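马斯索普社区图书馆十月起全面延长开放时间,“夜读计划”同步启动

马斯索普(Masthorpe)5月18日讯

马斯索普社区图书馆今天很高兴地告诉各位读者和街坊邻居:从今年十月起,图书馆的闭馆时间将由傍晚六点推迟到晚上十点,同时启动筹备已久的“夜读计划”。这件事我们念叨了很久,读者也催了很久,如今总算可以把消息正式发出来了。

先说说这个想法是怎么来的。去年冬天,我们在借还台旁边放了一个小小的木头意见箱,本来只是想问问大家对新书采购有什么建议,比如想看哪位作家的书,要不要多订几份杂志,儿童区缺不缺绘本。结果收上来的纸条一共1,362张,里面谈买书的当然不少,可更多的人写的是同一件事:下班以后赶不上。有的写得很客气,说自己每次跑到门口,灯刚刚熄;有的写得很长,正反两面都写满了,讲自己在镇子另一头上班,公交车要转一次,到图书馆最快也要六点一刻;还有一张是孩子的字迹,歪歪扭扭的,说妈妈只有晚上才有空陪他看书。同事们把这些纸条一张一张读完,中午吃饭也在聊,后来便有了今天这份计划。

延长开放听上去只是把钥匙晚几个小时再转一圈,做起来牵扯的事情却着实不少。值班要重新排,暖气和照明要重新算,晚上回家的路好不好走也要考虑。我们和镇上跑夜班线路的公交公司谈了好几轮,晚间十点十分将增加一班从图书馆门口发出的车,绕行旧码头和磨坊街,开到火车站。错过这一班的读者也不必着急,门厅里会留灯,可以坐着等下一班。

“夜读计划”的主体是三楼的夜间阅览室。它原本是存放旧报合订本的地方,朝南,窗子又高又宽,天气好的时候能看见河。报纸合订本已经搬到地下书库,需要查阅的读者照旧在服务台登记就可以,一般当天便能取出来。腾出来的空间设200个座位,家具由斯堪迪森(Skandisen)家具工坊定制,桌面特意做得宽一些,摊开一本地图册再放一杯茶也不会局促。对了,夜间阅览室可以带有盖的饮料进来,这一条在馆里讨论了很长时间,最后大家还是觉得,冬天的晚上读书,手边应该有点热的东西。

灯光方面,我们请吉马尔(Gimar)照明工作室重新做了设计。顶灯调得比过去柔和,每个座位另配一盏可以自己调节亮度的台灯。试灯的那几个晚上,我们邀请了一批老读者来坐一坐,有几位年纪大的读者提出,书架最下面一层看书脊还是吃力,工作室的师傅们随后在那一层加装了小灯。 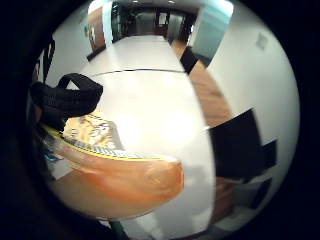 除了座位和灯,更让我们花心思的是晚上读什么、怎么读。“夜读计划”安排了几项固定活动,都不收费,也不需要借书证。一项是“慢读小组”,每次只读一本书里的一章,读完了聊,聊不完的下次接着聊,第一本选的是一部写渔村生活的长篇小说,厚得很,估计要读到来年春天。一项是“睡前故事”,晚上七点在儿童区开始,讲半个小时,孩子们穿着睡衣来也欢迎,听完正好回家睡觉。还有一项是“写信桌”,桌上备好信纸、信封和邮票,谁想给远方的亲友写封信,坐下来写就是了,我们第二天一早代为投递。

馆藏也会跟着丰富起来。里瓦德内拉(Rivadeneyra)书店向图书馆捐赠了376册图书,以文学、旅行和园艺类为主,其中有一部分是多年来在别处不大容易找到的老版本。这批书正在编目,编好以后会单独陈列在夜间阅览室入口处的书架上,可以在馆内翻阅,也可以照常外借。书店还答应每个季度为“慢读小组”推荐一份书单,读者若有偏爱的题目,也可以写下来交给服务台,由我们转过去。

这里要多说几句关于白天的事。有读者听到风声以后担心,晚上开得久了,白天会不会就少开几个小时。请大家放心,白天的开放时间一切照旧,上午的报刊区、午后的作业辅导和老年读者的电脑课都会保留,电脑课还会多开一个班,教大家用手机查馆藏、续借图书。儿童区的闭馆时间则定在晚上八点,比其他区域早2个小时,好让小读者们早点休息。

也想借这个机会感谢这段时间里一直体谅我们的读者。搬运合订本的那些日子,三楼楼梯口时常堵着推车,电梯也总是很难等,有人索性帮我们扶着门,有人把自己看完的报纸顺手叠整齐了才走。图书馆在这条街上开了很多年,房子旧了,地板有几处走上去会响,可是每天早上开门的时候总有人已经等在台阶上,这一点从来没有变过。晚上会不会也是这样,我们心里其实有些忐忑,又很期待。

夜读计划首晚将举办一场小型朗读会,内容由读者自选,诗歌、家书、菜谱、游记都可以,每人约五分钟。想上台朗读的读者请在九月底以前到一楼服务台登记,篇目暂时没想好也没关系,先留个名字即可。只想来听的读者无需预约,进门就座便是。当晚有热茶和姜饼,由隔壁面包房准备,对坚果过敏的读者请提前告诉我们一声。

开放时间调整说明

成人借阅区、报刊区及夜间阅览室:上午九点至晚上十点
儿童区:上午九点至晚上八点
地下书库调阅服务:上午十点至下午五点
公共假日的开放安排另行张贴于正门公告栏

图书归还箱仍设在正门左侧,全天可用。调整后,晚间归还的图书将在当晚入账,读者不必再等到第二天上午。预约到馆的图书保留期也相应延长,在取书架上多放三天,方便平日里抽不开身的读者下班以后来取。

关于马斯索普社区图书馆

马斯索普社区图书馆是面向全体居民免费开放的公共图书馆,提供图书、报刊和影音资料的借阅,以及儿童阅读、成人学习和地方文献查询等服务。无论是否居住在本镇,均可入馆阅览;本镇居民凭住址证明可当场办理借书证。

媒体及团体参观事宜,请与图书馆一楼办公室联系。学校和社团如希望在夜间阅览室举办读书活动,请至少提前两周提出申请,表格可在服务台领取。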